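Skeptics wanted for a robot open day

4 min read

Koma is looking for 22 people to come to an open day in March, watch a two-armed robot do kitchen work, and tell us what they didn't believe. We pay for your time. We don't sell robots and we don't buy them.

Some background, so you know who is asking. Koma writes reports for people who run kitchens: school districts, nursing homes, hospital cafeterias. They get pitched a lot of automation, and much of the pitch is a video. We have sat through plenty of those videos. They are sped up, or they start after the hard part, or the music covers the spot where somebody off to the side said "try it again." After our last report on dishroom equipment, several readers asked us to look at robot arms for simple cooking jobs. We have our doubts, and we'd like to have them tested in front of a crowd that has doubts too.

The demonstration is run by a lab called Humar, which agreed to our terms after some back and forth. The terms are short. The work happens at normal speed in front of you. If a person is steering the arms, we get told before it starts, and so do you. A failed try counts as a try and goes on the sheet. Humar will get a copy of our report on the same morning our readers do, and no sooner.

What you would do

You come for one session, from 9:30 in the morning until 2:00 in the afternoon, with lunch in the middle. You get a clipboard and a seat with a clear view. For each task you write down what you saw the machine do, where you think it got help, and whether you would want it in a kitchen you had to answer for. At the end there is a group talk led by Celeste Marinho, who wrote the dishroom report and is not easily charmed. You can also put questions to the Humar staff. They have promised to answer or to say that they won't.

Pay is $34 an hour, including lunch and the group talk. Parking is free. We can't cover flights or hotels, so please apply only if you can get to Brornetier and home again the same day.

Who we want

Cooks, line workers, dietary aides, kitchen managers, dishwashers, people who fix ovens. Home cooks are welcome for a few of the seats. You don't need to know anything about robots, and if you work for a company that makes or sells them, this one isn't for you. The same goes for anyone whose spouse or parent does.

We would especially like to hear from people who have been through a rollout that went badly. If your workplace bought a machine that now sits under a tarp, say so on the form. If it bought one that works fine and you were wrong about it, say that too. We need a few of you to keep the rest of us fair.

You must be 18 or older and able to sit through a slow morning. The arms take their time. In the planning visit Daniyal Sandhu, who is running this project for us, wrote "waiting" in his notes more often than any other word.

The tasks on the sheet

Each task will be repeated through the session. The order may change, but the list won't, and Humar can't swap in something easier.

1. Folding a cloth and putting it down flat. We expect this one to look better than it is. A folded cloth photographs nicely and tells you very little about a wet one.

2. Moving cups from a rack to a tray. Watch what happens when a cup isn't where it was the last time.

3. Steamed buns. One arm handles the glass lid by its knob, and the other is supposed to get the buns from the steamer to a plate. Soft food is the part we most want your opinion on, as a bun can reach the plate and still be one you wouldn't serve. Note any dents, and note how long the lid is off. 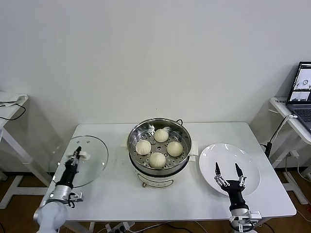

4. Clearing up. The pot, the plate and the lid all have to end up where the sheet says. Vendors like to leave this out. We asked for it by name.

How to apply

Write to Daniyal Sandhu at the Koma office and put "open day" in the subject line. Tell us what kind of kitchen work you do or have done, for how long, and one thing a machine would have to do before you'd trust it near food. A paragraph is plenty. Please don't send a resume.

We will reply to everyone by the end of February. If you are picked you'll get a two-page agreement, which says that your written notes can be quoted without your name and that you may say whatever you like about the day to anyone you like. Humar asked for a quiet period and we said no.

Contact: Daniyal Sandhu, Koma, 2438 Ramalho Street, Brornetier | © Koma | Back to top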